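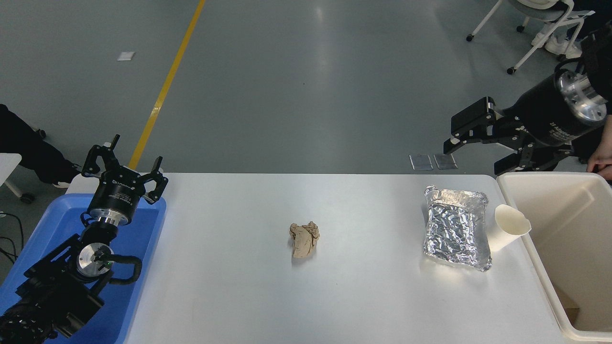
Thirty-six trips up the same hill: a chat with Danjuma Okonkwo

Search this site Enter keywords Go

I'd been meaning to sit down with Danjuma Okonkwo for ages, and when I finally pinned him down it was at seven in the morning in the car park at Liltport, with him eating a banana and me regretting my choice of shoes. He's the race director for the Mahawong Hill Run, which comes around again in July, and if you've ever run it you've probably been yelled at by him (nicely) somewhere near the second bend.

He wanted to walk the course while we talked. I said fine. I had forgotten how steep it is.

"It started as a bet," he told me before we'd even reached the first gate. "My mate Haoran reckoned I couldn't get from the jetty to the lookout without stopping. I couldn't. I stopped twice and I was sick once. So then of course I had to go back."

The mate is Haoran Pan, who now does the timing and the maps and, according to Danjuma, most of the worrying. The first year was the two of them and whoever they could talk into it. Last year they had 300 starters, and this year they've lifted the cap to 400, which Danjuma is thrilled about and Haoran is less thrilled about. I rang Haoran afterwards to check and he laughed for quite a long time.

"The trail's fine with 400," Haoran said. "It's the toilets. Write that down. People want to talk about the view and I want to talk about the toilets." So there you go, Haoran, it's in. They've ordered more.

The course has changed a bit too, so locals should pay attention. It used to go straight up from the jetty along the bitumen, and anyone who's done it will remember the bottleneck where the footpath runs out. Now you do a lap of the oval first, which spreads everyone out, then join the fire trail behind the bowls club. You come back down by the Lamholm track instead of the road. It's softer on the knees, but there are roots, and Danjuma is very firm about the roots.

"Pick your feet up! That's my whole safety briefing," he said. "I say it every year and every year there's somebody with a grazed chin telling me what a great day they had."

We stopped at the old water tank (I asked to stop at the old water tank) and I wanted to know how often he comes up here himself. He got a bit sheepish and pulled out a little notebook. He'd done the climb 36 times since New Year, all pencilled in, with notes on the weather and how he felt. One entry just said "wind, rubbish". Another said "saw echidna, forgot to time it".

I asked whether he ever gets sick of it.

"Going up, yeah. Every time. I spend the whole climb thinking I'll take up fishing. Then you come round the corner and there's the harbour and you forget about the fishing."

I should say that I ran it myself a couple of years back, and by ran I mean I ran the oval end of town and walked the rest with a lovely woman from Zoltier who told me all about her kitchen renovation. We came in very near the back and got the same cheer as everybody else. Danjuma was pleased when I told him that. He's stubborn about keeping it a race where you can walk if you want to, and there's no cut-off time, only a bloke on a mountain bike who follows the last person down and makes conversation.

There's a kids' run again as well, 2 kilometres, flat, finishing under the same arch as the grown-ups. Parents can run along if they like, although Danjuma says the parents are the ones who go out too hard. "The kids work it out by the first corner. The dads never do."

What about the fast end? The record has stood for a good while and he thinks the new course will probably see it off, or at least start an argument about whether it counts. Haoran's view is that it's a different course so it's a different record, full stop. Danjuma thinks that's a bit mean. They've clearly had this conversation before and I got the feeling they both enjoy it.

On the way down he ran ahead to check a marker that had come off its post, and I took the chance to sit on a log. My shoes were full of gravel by then. When I caught up he was on the phone to Haoran about cable ties.

Entries are open now and close when the places run out. Bib pick-up is at the surf club from six on the morning of the run, and the kids go first, so come early if you want a park anywhere near the oval. I've put my name down again. The woman from Zoltier has too, and I gather the kitchen's finished.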